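Pesquisar no boletim Pesquisar Limpar

Arrumar por cores: vale o que custa?

Voltou em agosto a moda dos métodos de organização para oficinas caseiras. O mais falado é o da Pladotmont, que promete acabar com a gaveta da tralha em 12 passos. Li o folheto duas vezes e continuo sem perceber porque são precisos tantos para separar parafusos de cabos.

A Iara Aravena, leitora de Navarrete, comprou o conjunto completo e escreveu-nos ao fim de um mês. Diz que a bancada ficou bonita. Diz também que continua à procura da chave pequena.
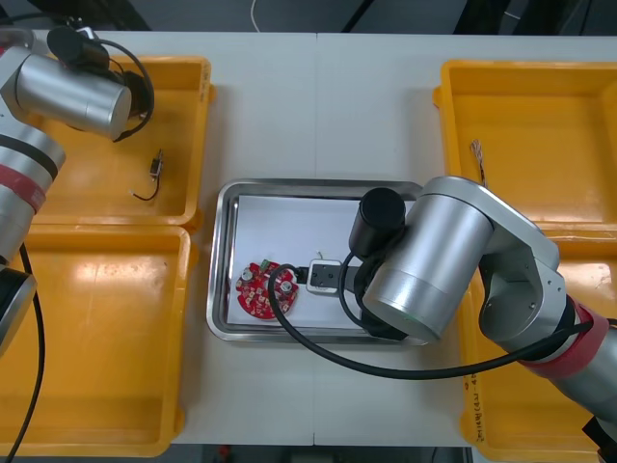

Tabuleiros amarelos e um de inox sobre tampo branco.

A marca garante que se poupam 11 minutos por dia. Perguntámos como fizeram a conta e a resposta foi outro folheto. A Rumach, concorrente, fala em 19, também sem explicar. Entretanto, na feira de Panville venderam-se quase 3000 etiquetas autocolantes, e gostava de saber quantas chegaram a ser coladas.

Se lhe sobram caixas de gelado, experimente primeiro com essas. Se ao fim de umas semanas ainda estiver tudo no sítio, pense então em gastar dinheiro.

Este site utiliza cookies. Aceitar Recusar

Contactos | Todos os direitos reservados | Voltar ao topo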